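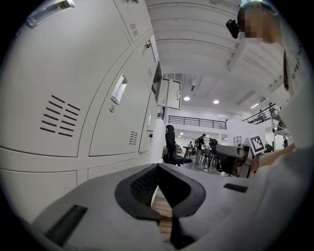
*The locker bank, with the mezzanine railing behind it*

**Best way to set up a wall of white metal lockers in a shared studio?**

Hi all! We just took over a ground floor space in Jembridge with a mezzanine and, to my total delight, a whole bank of white metal lockers came with it. I have wanted lockers forever! They have vent slots in the doors, nice chrome pulls, and a row of low compartments along the bottom. At least one of them takes a key and another has a padlock on the latch, so the locking is a bit of a mix.

There are 13 of us sharing (mostly sewing and bookbinding people) and I'd love to have it sorted before 17th July, when everybody moves their stuff in. Should each person get a locker, or should we store by type of thing? And what do I do about the locks? Also, the paint has some greasy marks and I'm scared of dulling it.

Posted by **frontroomfolio**

---

**tallcupboard**

Oh, I'm jealous! We did this at our place in Gronton and I still love opening those doors.

Give people their own locker for bags, coats and half-finished projects, then keep the low compartments for shared things. Heavy stuff is great down there: paper stacks, irons, the big cutting mats if they fit. Measure before you promise anybody anything! My cutting mat was 30 mm too wide and I had already told everyone where it was going to live.

For the locks, pick one system. If you have keys for the built-in ones, tag them all the same afternoon and put a spare set somewhere away from the lockers. Where a door only has a latch, small combination padlocks work well, and you can write the codes in one notebook.

Cleaning is easy. Warm water, a drop of dish soap, soft cloth, then dry it right away, especially around the vents where water likes to sit. Run an old toothbrush through the slots first (so much fluff!). Skip the scouring powder on painted metal.

One more thing I'm very fond of: magnetic labels. You can swap them when people leave and there's no sticky mess on the door.

---

**Ambrose_bench**

check they're fixed to the wall before you load them. ours weren't and they tipped forward a bit with two doors open. brackets at the top, took me half an hour

---

**paperandpins**

Agree with the labels! I'd only add, don't block the vents with posters on the inside, damp aprons need the air. We use Fistodo hooks on the inside of the doors and they've held up really well with scissors and tape measures on them. Felt dots on the door edges make the whole row so much quieter too. Have fun with it, moving in is the best part!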